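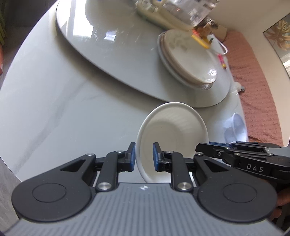 Hi all, and thanks for your patience with me on this one! I know the spring report was meant to reach you before the end of April, and it is now May, but I wanted to wait until the second round of hedge planting was finished so I could tell you about the whole thing in one go.

So, the hedge. When we applied to the Hartley fund we said we'd put in 1000 bare-root plants along the north side of the Jorura allotments, where the old chain link fence runs down to the creek. They're all in. Hawthorn and hazel mostly, with some dogwood at the wet end where hawthorn sulks. The first 560 went in during February and the rest in March, later than I would have liked, and I was worried about them (I lay awake over it, if you want to know). But the March ones have leafed out nicely, and if anything they look better than the early ones, which got nipped by that long cold spell.

We did lose 23 plants to rabbits. I take the blame for that, I'd ordered the short guards to save money and a rabbit standing on its back legs can reach right over the top. I've since bought 300 of the taller ones from Brakov and put them along the stretch by the bank, where the burrows are. The lost plants will be replaced in November from what's left in the plants budget, so I won't be asking you for anything extra.

The path is the part that's behind. You'll remember the plan was to lay wood chip from the main gate down to the water tank so people with walkers and strollers could get to the lower plots. The gate end is done and it's lovely, springy underfoot and no puddles. Then we hit a soft patch halfway down where a field drain must have collapsed years ago. Chip would just sink into it. Wokodora came out and had a look and they think it needs digging out and a new length of pipe before anything goes on top. I've asked them for a written price and I'll send it over when I have it. My guess is we can cover it by dropping the second bench, but that's a change to what you approved, so please tell me if you'd rather we kept the bench and made the path shorter.

Plots next. Every one of the lower plots is now taken, and there's a waiting list again for the first time since I took over the bookings. People are growing all sorts down there. There's a very fine row of fava beans, and somebody has planted what I think is an entire plot of garlic. I'm not complaining, the smell after rain is wonderful!

One thing I'd do differently is the watering rota. I set it up by email and half the people on it never read email, so in the dry week in April the same few of us were hauling cans every evening. It's on a sheet inside the shed door now and it's working much better.

Still to come before the fall report: the drain, the rest of the path, the sign for the gate, and weeding along the hedge line (endless). If you'd like to come and see it, early evening is best, about the time people come down to water. The side gate is usually open by 5:30.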